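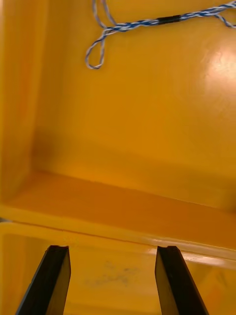 In praise of the plain yellow bin

My sister-in-law Hanneke Vandenberghe owns a label maker, and I want to say up front that I love her. She came over in January to help me get the hall closet under control, and by lunchtime she had printed 29 labels. Gloves. Dog. Batteries, small. Batteries, other. She had a label for a bin that held nothing but spare shoelaces, and I do not own spare shoelaces, so I guess I was supposed to go out and get some.

I thanked her, I made her soup, and about a week later I peeled most of them off. I've felt a little guilty about it ever since, so let me try to make my case.

I think a storage bin should be one bright color, smooth inside, and have nothing written on it. Yellow if you can get it. I've had yellow ones for years and I'd defend them against any wicker basket or linen cube you care to bring into my house. They get scuffed, sure. You get those gray smudges on the side that might be dirt or might be ink, and you can scrub at them with dish soap for a while and then decide you've got other things to do. I've decided that many times!

First, the color. People tell me yellow is loud, and they're right, it's very loud. My neighbor Koen Timmermans says walking past my open closet is like being honked at. But think about what you use a bin for. You want to look down into it and see your stuff. A dark bin swallows everything — I had a charcoal gray one from Plakton, a good sturdy thing, and I lost a black phone charger in the bottom of it for most of a winter. I'd looked in there! I'd looked in there with my hand! Drop a black charger in a yellow bin and it practically waves at you. Same goes for keys, screws, the little rubber foot that came off the blender, and whatever that thing is that came off the car. Even down in the corners, where the yellow goes sort of orange in the shade, you can still tell what's lying there.

Baskets are worse than dark bins, in my opinion, and I know this is where I lose half of you. They look wonderful in a catalog. Then you put real things in them. Sweaters snag, crumbs go down between the weave and live there, and one small spill means you own a basket that smells like fabric softener until you die. I gave my last two to Ketsara Sitthichai down the street, who keeps yarn in them and says the yarn has no complaints. Fine. Yarn can have them.

Then there are the fabric cubes, which I bought because everybody was buying them. I got 4 of them from the Gravine store by the highway, and they were flat as pancakes in the package, which should have been a hint. A fabric cube wants to go back to being a pancake. You pull it off the shelf by the handle and the whole front folds toward you like it's bowing. Mine ended up as a bed for the cat, who seems pleased.

Now, the labels. I understand the appeal, I really do. You look at a shelf of labeled bins and you feel like the kind of person who mails birthday cards on time. But what a label says to me is that the contents of this bin are now settled, and nothing in my house is settled. In fall the bin by the door is gloves and the dog leash. Come spring it's sunscreen and a frisbee. For most of last year it was face masks and packages I hadn't opened yet, and there was no label in Hanneke's machine for that. When a bin says GLOVES and you've got a flashlight in your hand, you stand there like you need permission. Then you put the flashlight on top of the fridge, and that's where it lives now, and when the power goes out you're feeling around in the glove bin in the dark.

With a plain bin you just drop it in. I keep the bins low enough that I can look over the edge without a stool, and I keep them without lids. (Lids are a whole other essay. A lid is a flat surface, and a flat surface in my house has mail on it inside of an hour.)

I'll be fair to the other side. Hanneke says my system only works because I'm the one who knows where everything is, and if I got hit by a bus my family would be pouring out yellow bins on the floor looking for the insurance papers. That's a good point and it bugged me for days. So the insurance papers now have a folder, with a label, and so do the medicines. I'm not a monster. Anything that somebody might need in a panic should have its name on it in big letters. But I can't think of anybody who's ever needed shoelaces in a panic.

She also says bright plastic looks like a daycare. Well, have you seen how fast a daycare gets cleaned up? Those people have a dozen three-year-olds and ten minutes, and they aren't using linen cubes. My friend Cadi Parry taught preschool for years, and her rule was that if a kid couldn't figure out where a thing went by looking, it was going to end up on the floor. I'm a grown woman and I still put things away exactly like those kids do. I see a big open bright shape and I throw something at it.

So the yellow bins are staying, smudges and all. I did leave one of Hanneke's labels up, on the closet door itself where she'll see it when she visits. It says CLOSET. She's coming back next month to do the pantry, and I've already moved the crackers.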